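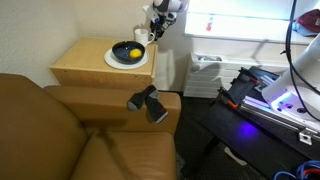
2025-05-07

The leather on the armchair has had its spring treatment, so I am writing down the method while I still remember it. Last year I did it in July and kept no notes, and then had to work out the quantities again from the level in the tin.

The chair is tan, pigmented leather over foam, bought second-hand in Nandelville. Bülent Türkmen, who re-covers seats for a living, looked at it when I got it home and said the finish was sound but dry along the top of the arms. That is where hands rest and where most of the skin oil ends up. It is also where things get hung, socks mainly, and I have stopped pretending this will change. Dry, clean socks do no harm. Damp ones can leave a tide line, and dark dye can move into pale leather if the cotton is wet enough.

Order of work:

1. Vacuum with the soft brush, seat cushion out, crevices first.
2. Wipe with a barely damp cloth and a little Stullora cleaner. I use 6 ml in a bowl of lukewarm water.
3. Leave until dry to the touch. It took 77 minutes this time with the window open.
4. Apply the Udura balm with a folded cotton cloth, one panel at a time.
5. Wait overnight, then buff.

The whole chair used 19 g of balm, weighed by putting the tin on the kitchen scales before and after. The arms took more than the back did. I gave the front edge of each arm a second thin coat, as the grain there was still drinking it in after ten minutes.

Sunlight is the larger problem. The window is on the same side of the room as the heater, and by late morning there is direct light across the seat. Hazem Zaki suggested turning the chair by a quarter every few months to even out the fading. I tried it and disliked having my back to the side table, which is where the mug goes. A thin blind would do the same job – I have measured for one and not ordered it.

The side table needed less. It is plain pale ply with the screw holes left showing, and I rubbed the top down with fine paper and gave it one coat of the Bouazza hard wax. Mugs still leave a faint ring if they are left overnight, but it comes off with a dry cloth. A plate under the fruit bowl stops the base from scratching the wax.

Next treatment is due in the autumn. The tin is a little under half full, so I shall need another before then.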